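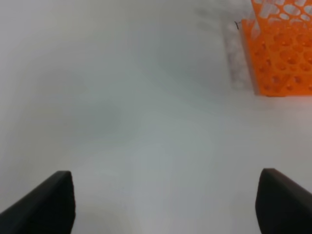 Your sourdough questions, answered

I get the same handful of emails every week, so I've put my answers in one place. I bake from a very small kitchen in Kekcombe and I'm self-taught, so take it all with a pinch of salt!

My starter smells of nail varnish. Is it dead?
Nope, just hungry. Feed it twice a day for a bit and it should calm down. Mine (she's called Budberg, long story) sulked like that for most of March.

How much flour do you get through?
Roughly 11 kilos a month, which my husband thinks is daft.

Can I use tap water?
I do. If yours smells strongly of chlorine, leave a jug out overnight.

Why is my loaf gummy in the middle?
Usually you've cut it too soon. I know, I know, it smells amazing, but give it 2 hours.

Do I need a fancy pot?
A heavy casserole with a lid is fine. I bought mine second-hand and the handle wobbles.

Can I freeze it?
Yes, sliced, then straight into the toaster.

We use cookies to remember your preferences. Accept | Manage

Shared 49 times

2 comments

Hülya Gökçe
The nail varnish one saved me, I was about to bin mine. Does rye flour help?

Rhun Eynon
Two hours?? Ours never lasts ten minutes.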